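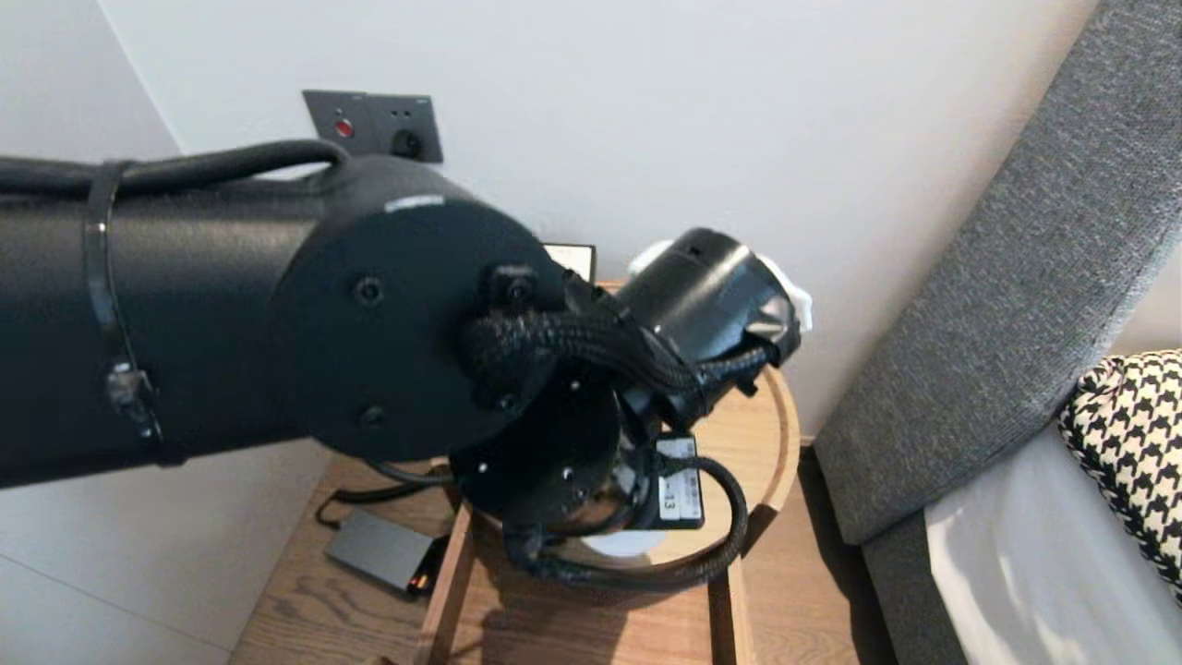
Thirteen, on a label.

My new apartment building has no thirteenth floor. I should say it has one, and I live on it, and the button in the elevator says 14. The leasing office at Bundavel Court told me this was "for the comfort of residents." I asked which residents. The woman at the desk laughed and gave me a pen.

I've been grumpy about this since October, so you get a post.

My problem is with the claim, repeated everywhere, that people will not rent on 13. I have gone looking for the people. My neighbor Pushpa Prajapati has been in the building for 11 years and says she has never met one. She did meet a man who refused a place on the fourth floor, which the elevator is happy to call 4, and a couple who turned down a corner unit on account of the smell from the trash chute. The trash chute still goes by its real name.

When you ask for proof, you get a survey. The one I keep seeing passed around by real estate blogs is credited to an outfit called Hosoda, with 3,332 respondents, and it supposedly shows that a good share of renters would feel "uneasy" on a thirteenth floor. I found the question they asked. It was, more or less, would you feel uneasy living on the thirteenth floor? Well, now that you bring it up! Ask me if I'd feel uneasy about a blue bathtub and I'll start wondering what you know about blue bathtubs. There is no question about whether anyone ever gave up an apartment over it, and no question about price, and price is the one I'd want. I think most people would sleep on a floor numbered 666 for a hundred bucks off the rent.

Deepak Katiyar, who reads this blog and argues with most of it, wrote to me after I complained about this the first time. His point was that nobody has to believe in the thing for it to stick. The builder skips it because the last builder did. The agent expects it to be skipped. The buyer who couldn't care less worries that the next buyer will care, so he knocks a little off his offer. Everyone is being sensible about somebody else's superstition. I hate how reasonable this is. I'd still like to meet the somebody else.

I did try to run my own test, if you can call it that. A lunch place near my work, Nomness, hands out numbered tokens while you wait for your food, and for a couple of weeks I sat near the counter and paid attention when 13 went out. People took it. One guy made a spooky noise. That's all I have. I know it proves very little, and I know a lunch token isn't a mortgage, but it's more than the elevator company has offered me.

The part that bothers me is practical. Packages get lost. The fire plan in the stairwell uses the true count of floors and the mail room uses the pretend one. I ordered dinner from Zestero last month and the driver, who had decided to take the stairs (why?), climbed one flight too many because he was counting landings. He was very nice about it. The noodles were cold.

I wrote to the management company and got back a reply of 132 words, of which the useful ones were "industry standard." Plenty of things have been industry standard. Shag carpet in bathrooms was, as far as I can tell, and I don't remember anybody defending it as a comfort measure for residents.

Someone will tell me that I'm the one obsessed with the number, and fine, maybe so. I've knocked on wood this week. I won't open an umbrella in the hall either, though I maintain that's about the ceiling light.

Pushpa has stuck a piece of masking tape with 13 on it next to our elevator button. It was gone by morning — she has a whole roll.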